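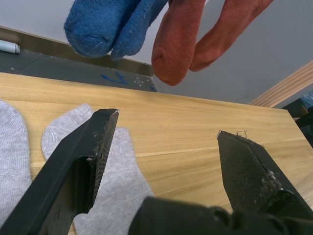 Wrist camera view from the Rotdale fingers during a sock handling trial.

Rotdale two-finger set for parallel grippers
Sold by Benis. Price per pair: 281, excluding VAT.

The Rotdale set is a pair of long black fingers with a textured gripping surface on the inner faces. It is meant for cloth, small packets and other soft items that slide out of smooth jaws. The slim tips can get under the edge of a garment lying flat on a table, and the body of the finger stays low enough for a wrist camera to see past it.

Compared with the Massawe pads

We ran both sets on the same arm and the same controller, with 500 picks each. The items were adult socks in several colours and thicknesses, laid singly on a wooden tabletop. Grip force and closing speed were left alone between runs.

Rotdale fingers: 10 missed picks
Massawe pads: 46 missed picks

Most of the Massawe misses were thin knitted socks lying flat. The wide pad pressed the fabric down and closed above it. On thick terry socks there was little between the two. The Massawe pads are still the better choice for boxes and bottles, and they cost less to replace.

Morenike Usman ran the trials and adds that the Rotdale texture picks up lint. Brush the faces with a dry nylon brush at the end of each shift. Don't use solvent on them. A loose fibre on the tip made no difference to the results, but a build-up across the whole face did.

Camera position

Mount the camera so that both fingertips sit in the lower half of the view. Any lower and the gripper body hides the item just before closing. Focus should be set on the tabletop, so expect anything held up close to the lens to look soft. The Dutholm bracket fits without an adapter. Older brackets need the 10 mm spacer, sold separately.

Wear

The fingers on our test arm have done 2,993 cycles, including the trial above. The sides are scuffed and marked. Grip on the inner faces has not changed enough for us to measure.

In the box

Left and right finger
Four fixing screws
Hex key
Fitting sheet

Spare fingers are sold singly, left or right. Please state which when ordering.

Page last updated 9/19/19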